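Taller de Robótica Aplicada – Grupo Minja
Práctica 4: manipulación con dos brazos en entorno simulado

La práctica se realizará en el simulador Flundix y tendrá una duración de 90 minutos. Cada equipo presentará una secuencia completa de aproximación, agarre y retirada, con un máximo de 700 pasos de simulación por intento.

El código se depositará en la carpeta Mendow antes del miércoles 27 de abril. La memoria no excederá de 200 líneas – anexos excluidos – y la calificación mínima para acceder a la fase de Jorumstead será de 60 puntos.

Escena de trabajo: avión de juguete sobre tablero con imagen de terreno y bandeja azul.

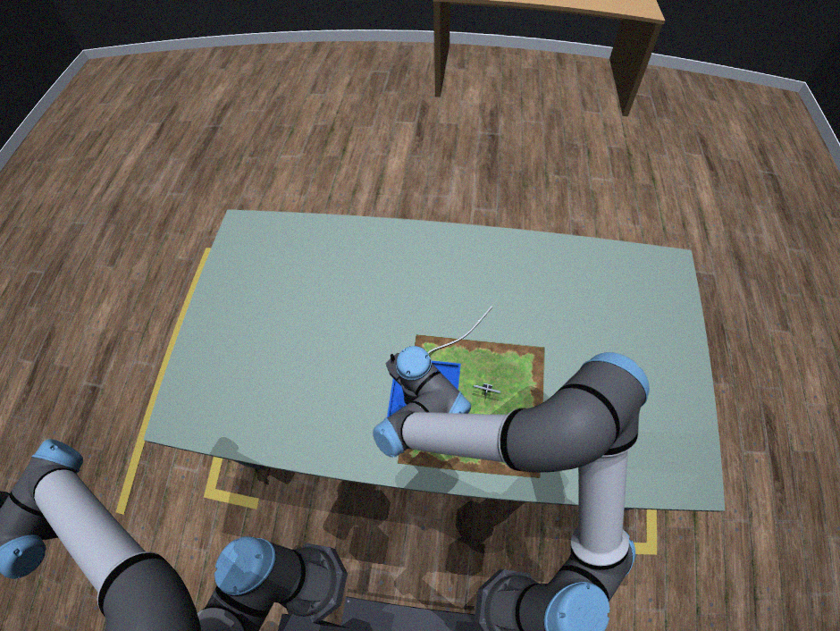

¿Cuándo se considera inválido un intento?
Cuando los brazos colisionan entre sí o se supera el límite de pasos.

Los intentos inválidos deberán constar en la memoria.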